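I finally made it to the open day at the old Bloxham carpet mill, and I'm still picking fluff off my jacket! I'd been meaning to go for years (I drive past it every time I visit Latness), but it's only open to the public one Tuesday in April and I always seem to be at work.

The tour starts in the yarn store, where they keep 378 shades on big metal shelves, and then you go through to the weaving shed. Wow, the noise. They hand you earplugs at the door and you want them. The oldest loom still running is called the Gralau, after the town where it was built, and it pulls from 3000 ends of yarn at once. I stood there watching it so long that my group left without me and I had to jog to catch up in the dye house, which smells like wet dog and vinegar.

After that comes the showroom, and I have to say I've gone right off plain beige. I liked the striped tiles best, all those fine streaks of light and dark gray with a bit of off-white running through.

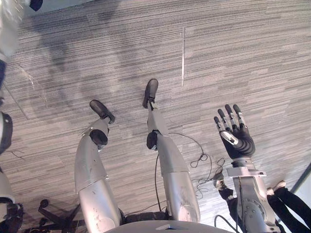

Gray striped carpet tiles, with a thin white tape line on the floor.

Lunch was in the Censide canteen across the yard. The soup was fine, the cheese scones were wonderful, and I went back for a second one (okay, a third). Take cash, their card reader was down.

If you go, wear flat shoes and park behind the chapel. The 503 bus stops right outside too, but the last one back leaves at 3 and I only just caught sight of it pulling away as I came out of the remnant shop with a hall runner under my arm.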